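Bambus als Möbelholz

Zuletzt aktualisiert: im April
Geteilt: 155 Mal · 5 Kommentare

Bambus ist botanisch gesehen ein Gras, und ich muss diesen Satz jedes Mal loswerden, wenn jemand bei mir im Laden »Bambusholz« sagt. Ich sage es ja selber so! Holz im strengen Sinn bildet die Pflanze nicht, weil ihr das Kambium fehlt, also die Schicht, mit der ein Baum Jahr für Jahr dicker wird. Ein Bambushalm kommt schon mit seinem endgültigen Durchmesser aus der Erde, schießt in wenigen Monaten in die Höhe und verbringt die folgenden Jahre damit, hart zu werden. Geerntet wird er für Möbel meistens nach vier bis sechs Jahren. Vorher ist er zu weich, viel später wird er spröde.

Die Art, um die es bei Möbeln fast immer geht, heißt Phyllostachys edulis, auf Deutsch Moso-Bambus. Sie wächst vor allem in China, wird gern über 15 Meter hoch, und die jungen Sprossen kann man essen (daher das »edulis«). Daneben gibt es Guadua aus Südamerika, die eher im Bau landet, und eine ganze Reihe kleinerer Arten für Flechtwerk, Matten und Griffe.

Vom Halm zum Brett

Ein Halm ist rund und hohl, ein Tisch ist flach. Dazwischen liegt ziemlich viel Arbeit. Die Halme werden der Länge nach gespalten, innen und außen abgehobelt, gekocht oder gedämpft, damit Stärke und Zucker herausgehen (sonst freuen sich die Käfer), dann getrocknet und zu Leisten verleimt. Wird der Bambus nur gekocht und gebleicht, bleibt er hell, fast strohgelb. Für die karamellbraune Variante dämpft man ihn länger unter Druck, dabei verfärbt sich der Restzucker. Gebeizt ist daran also nichts, der Farbton geht durch bis innen. Etwas weicher wird das Material dabei allerdings auch.

Beim Verleimen gibt es zwei klassische Bauweisen. Liegen die Leisten flach nebeneinander, sieht man auf der Oberfläche breite Streifen und die typischen Knoten, das nennt sich horizontal verleimt. Stehen sie hochkant, wird das Bild feiner und ruhiger. Mir gefällt die zweite Sorte besser, verkauft habe ich immer mehr von der ersten. Eine dritte Möglichkeit ist gepresster Bambus, bei dem zerfaserte Streifen mit viel Harz zu sehr dichten Blöcken verdichtet werden. Das Zeug ist schwer und steinhart und stumpft Sägeblätter ab, dass es keine Freude ist.

Ich bin zu dem Thema gekommen, als ich in der Werkstatt von Kosmas Kourkoulas in Hasel ausgeholfen habe. Kosmas hatte eine Ladung Moso-Platten günstig bekommen und wollte daraus Beistelltische bauen. An einem Dienstag standen wir beide vor der ersten Platte und haben gerätselt, wie man die Kante rund bekommt, ohne dass die Fasern ausreißen. Sie reißen nämlich gern aus, und die Splitter sind fies. Mit frischen Fräsern, wenig Vorschub und mehreren flachen Durchgängen ging es dann.

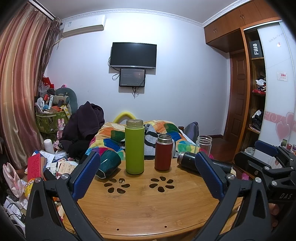 Runde Kanten haben beim Bambus übrigens noch einen praktischen Vorteil: Scharfe Ecken brechen leichter aus als etwa bei Buche, die Fasern laufen eben alle in eine Richtung und halten quer dazu nicht besonders viel. Wer selber baut, sollte jede Kante wenigstens leicht brechen. Auch Schrauben am Plattenende bitte vorbohren, sonst spaltet es.

Härte, Gewicht, Feuchtigkeit

Über die Härte wird viel geschrieben und noch mehr geworben. Heller, verleimter Moso liegt grob im Bereich von Eiche, manchmal darüber, gepresster deutlich darüber. Die Werte schwanken aber je nach Alter der Halme stark, und wer zu jung erntet, bekommt eine Platte, in die man mit dem Fingernagel hineinkommt. Ich habe so eine zu Hause. Sie dient jetzt als Regalboden.

Mit Feuchtigkeit kommt Bambus ordentlich zurecht, unverwüstlich ist er nicht. Stehendes Wasser zieht an den Leimfugen ein, und auf unbehandelten Flächen können graue Schatten zurückbleiben. Im Bad würde ich nur gut geölte oder lackierte Stücke aufstellen. Trockene Heizungsluft mag er auch nicht, dann öffnen sich im Winter feine Risse entlang der Leisten, die im Sommer wieder halb verschwinden.

Pflege

Nebelfeucht abwischen, trocken nachreiben, mehr braucht es im Alltag kaum. Geölte Flächen bekommen bei mir einmal im Jahr eine dünne Schicht Hartöl, und zwar wirklich dünn, denn Bambus saugt wenig auf und der Rest klebt tagelang. Lambros Raptis aus Edach schwört auf Leinöl mit einem Schuss Orangenöl. Das riecht wunderbar, vergilbt mir aber zu stark! Ölgetränkte Lappen bitte ausgebreitet im Freien trocknen lassen, sie können sich selbst entzünden.

Ist Bambus nun ökologisch?

Kommt darauf an. Die Pflanze wächst schnell nach und treibt nach der Ernte aus demselben Wurzelstock wieder aus, das ist schon großartig. Dem gegenüber stehen der lange Transport, Monokulturen in manchen Anbaugebieten und eben der Leim. Ich frage beim Einkauf immer nach der Emissionsklasse und nach einem Herkunftsnachweis. Bei sehr billigen Platten kommt darauf oft gar keine Antwort, und dann lasse ich die Finger davon.

2267 Aufrufe · Artikel teilen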